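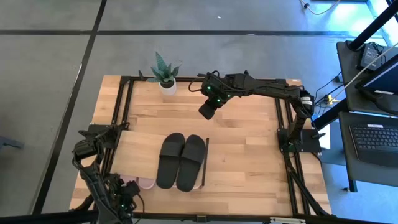

Remote teaching at Makori moved to two-arm tasks in August. An operator steers both follower arms from a pair of handheld leaders, and the software stores the joint angles and gripper positions for each run. Shoe sorting is the current task, with black slides on a raised board and pink footwear at the lower level, partly hidden under it. The overlap makes it harder than the cup and towel tasks, and new operators should expect to be slow at first.

We have 527 usable runs so far and want 3,090 before Cliria starts training on the set. A full session takes around 4 hours including breaks. Please stop a run as soon as a shoe leaves the table and mark it as failed. Don't try to save it, as the recovery motions end up in the data.

The leader grips have been swapped for the Fumitz type, which need a lighter squeeze. Anyone who learned on the old ones should do 2 practice runs first. Sign up for sessions on the Brostance page by 15/08/2025.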